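Looking After Printed Shirts at Home

Filed under: Wardrobe maintenance

These notes cover woven cotton and cotton-linen shirts with an all-over print. They assume a domestic front-loading machine, a steam iron and a line or rack to dry on. Silk and viscose need a different method.

Before the first wash

Test the dye. Dampen a white cotton rag, press it against the inside of the hem for a minute and look at the rag. If color has transferred, wash the shirt alone until a repeat test comes up clean. Pigment prints sit on the surface of the yarn and can pass this test but still lose color to abrasion, so rub a dry rag over the same spot as well.

Measure the body length from the base of the collar to the hem and the sleeve from the shoulder seam to the cuff. Write both on a card. If the shirt shrinks you will want the numbers, and most people don't have them.

Washing

Button placket open, collar button open, cuffs open, shirt inside out. Closed buttons put strain on the thread shank during the spin. Use liquid detergent without optical brightener. Brightener builds up on pale grounds and shifts an off-white toward blue, and the print colors then look dirty beside it.

Fill the drum halfway at most. Cold or cool water for anything that failed the rag test, 100 degrees Fahrenheit for everything else. Keep the spin low. Creases set by a fast spin take longer to iron out than the extra water takes to dry. 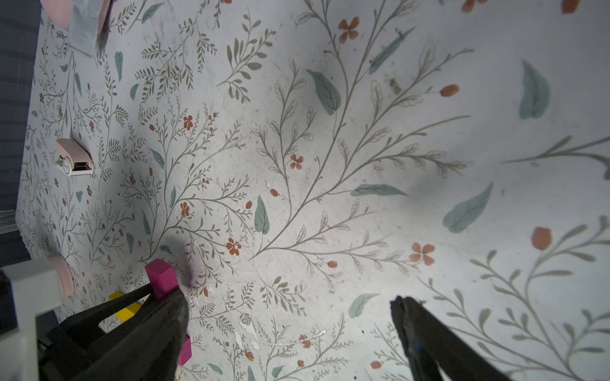
Coral-orange flowers and muted teal leaves on a pale ground.

Marks and spots

Treat from the inside of the cloth so the mark is pushed back out the way it came in. Work from the outside edge of the spot toward the middle. Coffee and tea: cool water, then a drop of dish soap, left for 11 minutes and rinsed. Collar grease: undiluted dish soap on a damp collar, worked in with a soft brush. I use the small Zerkley with the horsehair bristles. The nylon version raises a fuzz on anything lighter than oxford cloth.

Do not use oxygen bleach paste on a single spot. It will lift the mark and some of the ground shade with it, and on a busy print the pale patch is still easy to see from across a room.

Drying

Shake the shirt hard twice, pull the placket straight, and hang it on a wide-shouldered hanger out of direct sun. Leave a hand's width between shirts. For linen blends, take them down while the seams are still slightly damp and iron them then.

The tumble dryer is acceptable for ten minutes on low to soften a line-dried shirt. It is not acceptable from wet.

Ironing

Order: collar, yoke, cuffs, sleeves, back, fronts. Inside out for pigment prints, either side for reactive dyes. Iron the collar from the points toward the center on both faces, or the excess cloth collects at the tips and forms a pucker.

The Ekstead cover on my board has lasted well, but the felt underneath compresses and should be replaced when the mesh starts printing a grid on the cloth.

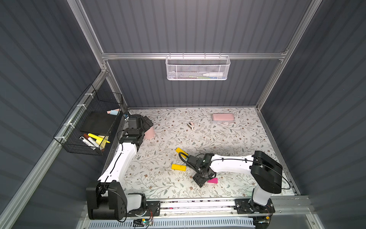 Gray-green vines and small brown flowers on off-white, with a pink cup.

Storage

Hang what you wear weekly. Fold the rest around a sheet of acid-free tissue, print side in, and refold along different lines in May and again in the fall. Cedar blocks should not touch the cloth - the oil leaves a yellow mark. Sand them lightly when the smell goes.

Humidity between 42 and 60 percent is fine for cotton. Above that, leave the closet door open during the day.

Replacing buttons

Use polyester-core thread, doubled, and keep a matchstick under the button while sewing so there is room for the shank. Save the spare from the side seam for the collar or a cuff, where a mismatch shows. A lower placket button can be replaced with anything of the same diameter and thickness.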